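Wovus Tabletop Ribbon Loom: three months in

I bought the Wovus in September, during one of those weeks when a person decides that the thing missing from her life is narrow cloth. It replaced a secondhand loom from 1953 that weighed as much as a toddler and had a similar attitude toward instructions.

Setup took an evening. The frame goes together with eight bolts and a hex key, and the holes line up, so already we were ahead of most of my bookcases. The booklet is another matter. It devotes a full page to congratulating you and one paragraph to warping, which is the only part anyone gets wrong. I ended up using the leaflet from an old Bunholm kit and pretending the drawings matched.

Once warped, it weaves nicely. The beater has enough weight to pack the rows without bruising your knuckles, and the tension knob stays where you put it. I've made hatbands, a camera strap, a dog collar (the dog has views) and a great many bookmarks, since a bookmark is what you call a ribbon that stopped early.
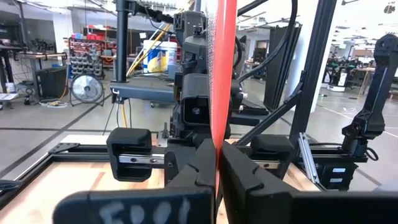 Edges are where I have complaints. The supplied shuttle is a hair too thick for fine cotton and catches the outer threads on every third or fourth pass. Two of my first bands came off the loom with one side neat and the other looking chewed. I swapped in a thinner shuttle from Keltalness and the trouble mostly went away — the rest of it was me, pulling too hard while listening to the radio.

The starter yarn is fine if you like beige. There are 200 yards of it, wound on a cardboard tube that collapses when you look at it. I used mine to tie up tomatoes. For real projects I've been buying Biswas cotton, which costs more but doesn't shed all over a black sweater.

A word about noise. The product page says "whisper quiet." It clacks. I find it a pleasant clack, but I live over a garage. If you share a wall with a light sleeper, weave before nine.

Storage is good. The legs fold, the whole thing slides under a bed, and a half-finished warp survives the trip if you lock the back beam first. I learned about locking the back beam on my second warp, at 11 at night, and would rather not discuss it.

Four stars. I'd take off another half for the booklet, but the form won't let me. Buy the thinner shuttle at the same time and save yourself the postage.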